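Multville's old drives find a second home at the Skimmont repair rooms

A cupboard full of old hard drives is nobody's idea of a treasure chest, but the people who look after the repair rooms at Skimmont have been as pleased as anything with the one they were given in December. It came from the records office at Multville, where the machines that kept the town's plans, photographs and parish maps were finally switched off after many years of faithful service, and it held 68 drives in all, each still sitting in the carrier it had been slid into when it was new.

The rooms, for those who haven't yet climbed the stairs to find them, are above the old seed merchant's on Clemis Road, next door to the bicycle shop. They began as a place to bring a toaster or a lamp that had given up, and they still are that, but over the last few years the computer bench has rather taken over the back half of the floor. Schools bring in tired laptops, families bring in the box under the stairs with ten years of holiday pictures on it, and there is generally a queue for the kettle.

What the bench has always been short of is storage. New drives cost money, and the small charge the rooms ask for a repair doesn't stretch very far once the rent and the heating have been seen to. So when word came from Multville that a whole cupboard's worth was looking for somewhere to go, a van was borrowed the very same afternoon, and everybody who had a free pair of hands went along for the ride (and, it must be said, for the cake at the other end).

Each drive has to be wiped before anything else is done with it. The records office had already cleared its own files, but the rooms do the job again from start to finish, and a drive isn't put on the shelf until the wipe has been checked. After that comes a long test which reads every part of the disk and makes a note of anything slow or damaged. It isn't quick work. A big drive can keep the test machine busy right through the night, and there are only so many slots to go round, so the pile has been going down at its own gentle pace ever since.

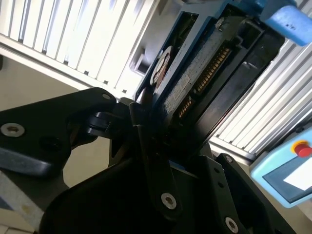
Carriers are a subject the bench can talk about for a good deal longer than you might expect. A carrier is the frame that holds a drive so that it can be slid in and out of a cabinet without anybody having to reach for a screwdriver, and a good one lasts far longer than the drive inside it. The blue sort, which wraps round the drive and leaves the long row of gold pins in the open, has become a firm favourite, and a drive that fails its test is taken out so that its carrier can be kept and used again. The pins get a careful look too before a drive goes anywhere near a machine, as does the label, where the print can be so tiny that the big magnifying lamp has to be wheeled over from the sewing table.

So far 46 of the drives have passed and are ready for use. Many will go into a pair of storage cabinets that the rooms are putting together for the Skimmont local history group, which has been scanning old postcards, school registers and shop ledgers at a tremendous rate and has quite run out of places to put them. Others are being set aside for the village schools, where they'll be used for keeping spare copies of pupils' work, and 3 have been promised to the brass band, whose recordings go back a very long way indeed.

The ones that don't pass won't be wasted either. The circuit boards and metal go off for recycling, and the magnets are saved for the children's morning, when there's always a great deal of excitement over how many paper clips can be hung in a row. A few of the platters, which are as shiny as any mirror, have already been made into a wind chime for the landing window, and very pretty it sounds when somebody leaves the door open downstairs.

Help with the cabinets has come from Wikström, the joinery on the far side of the station, which has offered offcuts and the use of its big bench saw. The cabinets will have wooden sides, slatted at the back to let the warm air out, and a deep shelf underneath for all the cables. They should be ready for the history group by spring, all being well, and anyone who would like to see how they're getting on is very welcome to come up and have a look.

The repair rooms are open in the afternoons from two until five, and there's no need to book for small jobs. Anyone bringing in a computer is asked to bring its power lead along as well, and to write down any passwords that will be needed. Spare drive carriers of any make, old cabinet rails and small screws in labelled tins are all gladly received, and can be left with the bicycle shop if the upstairs door is shut.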